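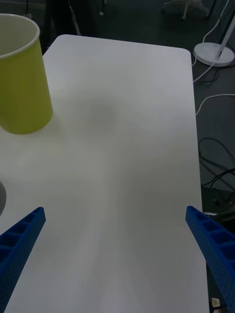

1/ Hoy toca contar cómo ponemos el agua en las reuniones de vecinos de Kondia. Llevamos desde julio con vasos de papel y botellas de plástico, y ya tenemos el sistema bastante asentado. La mesa es la blanca rectangular, la de las esquinas redondeadas. El vaso verde amarillento va arriba a la izquierda, lejos del borde de delante, que es donde la gente apoya los codos.

2/ Los vasos los compramos en Prencombe, en paquetes de 50. Hay de dos colores y los dos son de papel con el reborde blanco. Pedimos 600 para todo el curso y nos han quedado 31 de la primera caja. Los que llegan aplastados los usamos para los lápices.

3/ Colores: el gris es para quien bebe agua del grifo y el amarillo para quien la quiere de botella. Parece una tontería, pero así cada uno sabe cuál es el suyo después de la pausa.
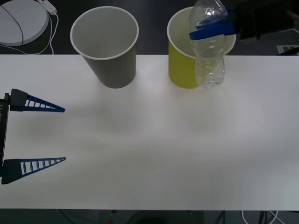 4/ Las botellas las sacamos cuando ya están puestos los vasos. Si se ponen antes, estorban. Les quitamos la etiqueta el día anterior, porque en el punto de reciclaje de Grerilwood nos lo pidieron. Se tarda 20 minutos con todas, con agua templada y sin prisa.

5/ Probamos también con jarra. Pesa mucho llena y gotea al servir. La jarra Kramer sigue en el armario de abajo por si alguien la quiere para otra cosa.

6/ Para recoger, primero se vacía lo que quede en el fregadero. La botella se aplasta con la mano, se le vuelve a poner el tapón y va al contenedor amarillo. Si no hay una bolsa cerca, se puede dejar un momento metida en un vaso vacío, pero luego hay que separarlos: el vaso no va con la botella.

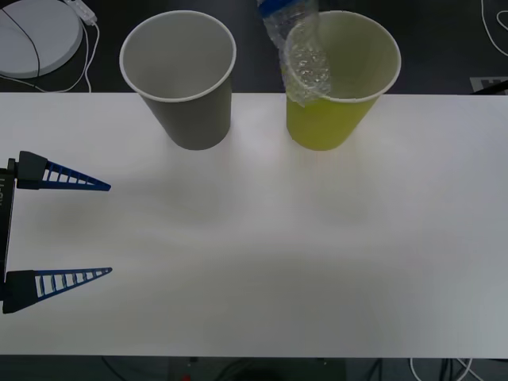

7/ Lo que falta por comprar:
- bolsas para los envases
- un paño para la mesa, que el de ahora deja pelusa
- rotulador para poner nombres en los vasos

8/ Quien pase por Prencombe esta semana, que mire si siguen teniendo los grises. La última vez solo quedaban paquetes abiertos.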